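Rudodside Tool Library: Frequently Asked Questions

Membership

Who can join?
Anyone aged 18 or over who lives or works in Rudodside or Betby. You will need a photo ID and something with your address on it, such as a utility bill, a lease or a pay stub. If you work in the area but live elsewhere, a letter from your employer is fine.

What does it cost?
Membership is $2 a week, billed once a year. You can pay by card at the counter or through your online account. We do not take checks. Joining partway through the year does not change the price, as your year runs from the day you sign up.

Can my household share one membership?
Yes, as long as everyone lives at the same address. Each adult who will be picking up tools has to sign the waiver once. The borrowing limit applies to the membership and not to each person, so decide between you who needs the tile saw first.

Can a business join?
Not on a regular membership. Contractors and landscapers need a trade account, which has a higher fee and a shorter loan period. Nonprofits and schools can use the regular membership with a signed letter on letterhead.

Do you give refunds?
Within the first month, if you have not borrowed anything. After that, no.

Borrowing

How many items do you have?
The catalog lists 700 items. Of those, 154 are power tools. The rest are hand tools, ladders, garden equipment, clamps, measuring tools and a small amount of kitchen and canning gear.

How long can I keep a tool?
Seven days for most items. Ladders and garden equipment go out for seven days too, except from May through September, when the loan is four days. Carpet cleaners and the floor sander are 48 hours.

Can I renew?
Once, if there is no hold on the item. Renew online before closing time on the due date. High-demand items, marked with an H in the catalog, cannot be renewed at all.

How do reservations work?
Log in, find the item and choose a pickup day. We hold it until closing on that day. If you do not come, the reservation is canceled and the item goes to the next person in line. Three missed pickups in a year and we turn off online reservations for your account, though you can still come in and borrow whatever is on the shelf.

Is there a limit on how much I can take?
Five items at a time. A set counts as one item, so a socket set or a box of drill bits is one. Batteries and chargers that belong to a tool do not count separately.

Do you supply blades, bits and sandpaper?
Saws come with one blade, which should be good for ordinary lumber. Sandpaper, string trimmer line, glue and anything else that gets used up is on you. We sell common sizes at the counter at cost. If you plan to cut masonry, laminate or metal, buy the right blade and bring the original back in the case.
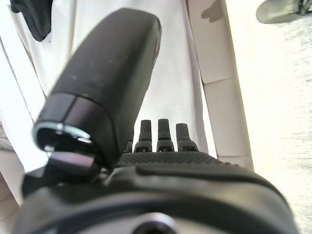 Will someone show me how to use a tool?
We can go over the controls and basic safe use at the counter. It usually takes a few minutes, and we are happy to do it, but please don't come in ten minutes before closing and ask about the table saw. For longer instruction, see the classes section. Some tools, including the chainsaw, the floor sander and the table saw, require a short sign-off before your first loan.

Do I need to bring my own safety gear?
Yes. Eye protection, ear protection and gloves are your responsibility. Disposable earplugs are free at the counter. We do not lend respirators.

Can I take a tool out of the area?
Yes, if it comes back on time. The one exception is the trailer, which has to stay within 100 miles of the shop.

Returns and damage

What condition should things come back in?
Clean and dry, with the cord wrapped and every part in the case. Wipe down saws and sanders. Empty vacuums and rinse the tanks on carpet cleaners. Mowers need the deck scraped. There is a $10 cleaning charge if we have to do it.

What happens if I am late?
Late fees are $2 a day for hand tools and $5 a day for everything else. Fees stop when they reach the replacement price. You cannot borrow while you owe more than $20.

The tool broke while I was using it. Do I have to pay?
Not for normal wear. Motors burn out and handles split, and the membership fee covers that. If something was dropped, left in the rain, run without oil or used for a job it was not made for, we will charge for the repair or the replacement, whichever is less. Please tell us what happened either way. Don't try to fix it yourself, even if you know how.

Can I return things when you are closed?
Hand tools only, through the return slot beside the side door. Nothing with a motor, a blade or a battery goes in the slot. Items left outside the door are still checked out to you.

Classes

What do you teach?
Basic home repair, sharpening, small engine care, drywall patching and an evening class on using a drill and driver for people who have never picked one up. The schedule is posted at the start of each month. Classes take place in the Nugroho Room, upstairs.

Are classes included in membership?
The drill class and the sign-off sessions are. Others cost between $15 and $40, depending on materials. Nonmembers may attend if there is space and pay the same price plus $5.

Is the upstairs room accessible?
Yes, there is an elevator from the rear entrance. Ask at the counter and we will unlock that door.

Donations

Do you accept used tools?
Yes, if they work and are complete. We are always short on cordless drills with good batteries, bar clamps and extension ladders. We can't take gas cans, paint, chemicals, recalled products or anything with a cut or taped cord. Call before bringing large items.

Can I get a receipt for taxes?
We give a receipt that lists what you donated. You fill in the value.

Hours and location

Where are you?
In the old Nastis building, one block from the Betby bus stop. Loading is on the alley side, with a limit of 15 minutes.

When are you open?
Tuesday through Friday from noon to 7 p.m., and Saturday from 9 a.m. to 4 p.m. We close for two weeks in August for inventory, and loans that would fall due during the closure are extended to the day we reopen.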